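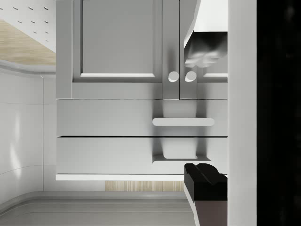
The Skerker bridge is closed again, so the governor drove out to Drosarthorpe in July to be photographed near it. He wore the hard hat. He promised 200 trucks a day would be moving by fall, which surprised the truckers, who had counted 34 that week on the detour and were pretty sure they knew all of them.

The bridge dates from 1962 and so, I think, does the plan to replace it. Meanwhile onions at the Baluyot market have doubled, and the state says this is the fault of the dealers. The dealers say it's the state. I paid for the onions – both sides seem comfortable with that arrangement.

There's a hearing at 10 a.m. next month. Bring a chair.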